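November, late evening

Rain all afternoon, so I did the thing I keep promising myself and sat down with tea and caught up on everything. Two loads of washing are hanging over every chair in the flat, and as I pegged the last sock I thought again about the question Aishwarya put to me at lunch, which was whether I believed, truly believed, that a machine would be doing any of this before the two of us are too old to care. I said yes with my mouth full. Then I spent the rest of the day arguing with myself about it, which is very like me.

Aishwarya Varghese is the most practical woman I know and she thinks laundry will be the last thing to fall. A shirt is never the same shape twice, she says, and she is right! Dishes she will allow me. Floors we have already given away (my own little disc got itself wedged under the radiator again this morning and sat there bleating until I came, so perhaps "given away" is too strong). But cooking is where we disagree, and I think it's because she is a good cook and I am not. She hears "a robot in the kitchen" and imagines it tasting the soup. I imagine it picking up the hot heavy pan when my wrist is bad, and that would be plenty for me, thank you.

I have been thinking of Mother's old kitchen at Bradden too, with the stove that only lit if you leaned on the knob and said something rude to it. What would a machine make of that? Mechthild Hämmerli says the trouble is always the house. She spent years at Jelitz putting arms on the packing line, and there the box comes to the same spot every time, and the arm is bolted down and happy. In a house the pan is wherever you left it, with the handle pointing wherever you left it pointing. She said in her letter that moving a pan from one burner to another is a whole day's argument for a machine, and I laughed, but I also went and stood at my own stove and moved the little skillet back and forth several times with my eyes half shut, trying to notice what my hand was doing. It does an awful lot without asking me.

She knows I like to have something to look at, so I have put the two pictures of a simulated kitchen from her here, where I can find them again.

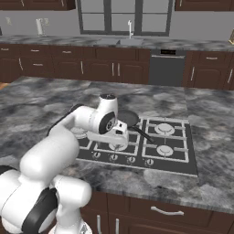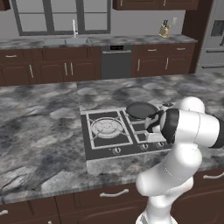
I do envy all that marble. I'd have flour over the whole of it inside an hour.

Anyway, where I have got to tonight is somewhere between the two of them. I don't believe a machine can be let loose in my kitchen yet, with the cat and the wet floor and the drawer that sticks. I do believe it could learn one small chore and do it well enough that I'd stop watching over its shoulder, and then another small one after that. Aishwarya will say one small chore isn't worth the price of the thing, and I should ask her what she paid for that bread machine.

I must write back to Mechthild before the week gets away from me, and ask her about folding towels, since a towel is at least a rectangle to begin with. Also buy pegs. The socks on the kitchen chair are still dripping and I'm going to bed regardless.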